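Landlords, Put In More Outlets

Jun 17, 2020

Quick one today because my laptop is at 6 percent and the only free outlet is behind the fridge.

Which is my whole point. I've been working from a rental in Clullunville since March, same as half the building, and the place has 3 outlets. For the whole apartment. One in the kitchen, one by the bed, one in a hallway where no person has ever needed to plug in anything but a vacuum.

The building went up when people owned a lamp and a radio. Fine. But it was redone six years ago, new floors, new doors, walls opened up. Walls OPEN. An electrician standing right there. And they put back exactly what they took out.

I asked the management company, Gikulgate, what it would take to add one. They said $200 and I'd have to be out of the unit for the day. Out where? The library's closed. The coffee shop's closed. I have calls.

So we all do the same dumb thing. Power strip on the table, cord across the floor, rug over the cord. You're not supposed to put a rug over a cord. I know. Everybody knows. Ask around and see how many people are doing it right now. 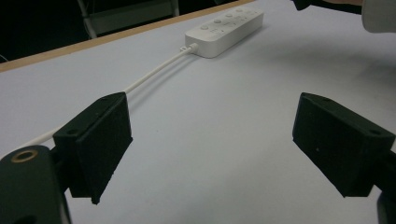

And rent goes up anyway. Mine went up $45 this year, and the letter said "improvements." A new mailbox, as far as I can tell. The folks over in the Saxena building got a gym, which is locked.

The city could fix some of this. Make it a rule that if you open a wall in a rental you add outlets to it, enough for how people live now. Not a huge ask. It's wire and a box. Owners will say it costs too much, they said teh same about smoke alarms.

I'd take two more. One near the window, one near the table. Keep the gym.

Down to 3 percent, going to go move the fridge.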